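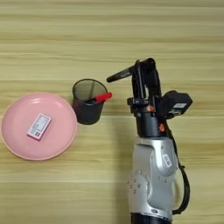 Pink plate and small box on the light table.

Uvbridge bindery, notebook
Thursday, November 10, 2022
Paste for the Zenosden ledgers

The room was at 19 degrees in the morning, and I wrote this down first, as I forgot it on the last two entries and then could not compare anything.

The goal today was to decide which paste we use on the spines of the Zenosden ledgers. The old animal glue is already removed from the first three volumes. The spine folds are in fair condition, but the outer sections are soft and they drink water very fast. With the paste we made in February the folds became swollen and the shape of the back was lost. I think that paste was too thin and also we put on too much of it. I wrote "good" next to it at the time, I do not know why.

Cooking

Wheat starch, 20 g, soaked in cold water before cooking. I used the small pot, on low heat, and stirred all the time with the flat wooden spoon. It became clear and heavy later than I expected. After this I kept it on the heat for 20 minutes more. The colleague who wishes to stop earlier should please try it and write it here, I would like to see the difference, but in my experience the short-cooked paste goes back to water on the second day.

I let it cool with a sheet of film directly on the surface. Then two times through the horsehair sieve. The first pass was hard work and the second one was easy. There were a few lumps from the bottom of the pot, where I scraped too much. 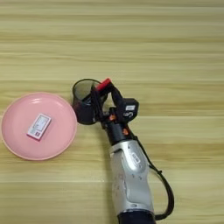

I divided the paste in two jars. Jar A is left as it came from the sieve. Jar B is thinned with boiled water, a little at a time, until it fell from the brush in slow drops. I have not measured the water for jar B and this is a mistake. Next time weigh it.

Test strips

Papers: the Sandgate repair tissue, thin and medium, and the Lindsay handmade, which we have only as offcuts. All strips were torn along a water line, not cut, so that the edge has fibers. I pasted them on waste leaves from a damaged account book of similar age. It is not the same paper as the ledgers, but it is the nearest thing we can spoil without feeling bad.

Every strip went between blotters, with the 600 g weight on top. I changed the blotters after the first hour and again after lunch.

Jar A, thin tissue: holds well, a little stiff. When the leaf is bent the repair wants to stay flat.
Jar A, medium tissue: too stiff. No.
Jar A, Lindsay: good on the flat part, but the torn edge did not lie down completely and I could lift it with a fingernail.
Jar B, thin tissue: the best one for flexing. One small place was open near the end, I think I missed it with the brush.
Jar B, medium tissue: acceptable, slight waves in the leaf below.
Jar B, Lindsay: strong waves. The leaf had to go back under the weight.

The brush is also a question. I used the round one for all strips and it leaves more paste in the middle than at the sides. The flat one is still losing hairs, so I did not want it near the tissue.
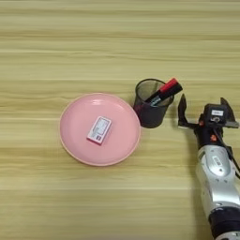 What I would do on the first volume

Thin Sandgate tissue on the folds, with jar B paste, brushed out on the glass first so that the tissue takes only what it needs. After drying, a second lining with jar A paste and the medium tissue, only between the sewing supports. The stiffness is not bad in that place, it may even help the back to keep its round form.

The Lindsay paper I would keep for the corners of the end leaves. The color is closer to the ledger paper than anything else in the drawer.

Still open: do we line over the supports or stop at both sides? In the second volume somebody before us has lined over them, and the leather is worn exactly on this line. I am for stopping.
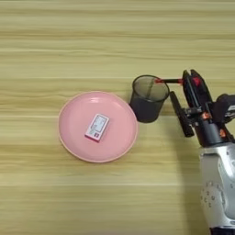
Small box on the pink plate.

For tomorrow

Smell and look at both jars before using. If there is water on top of jar A, throw it away and cook again.
Write labels on the strips with pencil, the ink one from today is already running.
Order more blotter, we are using the last good sheets.
Bend all strips again when they are fully dry and correct the notes above if needed.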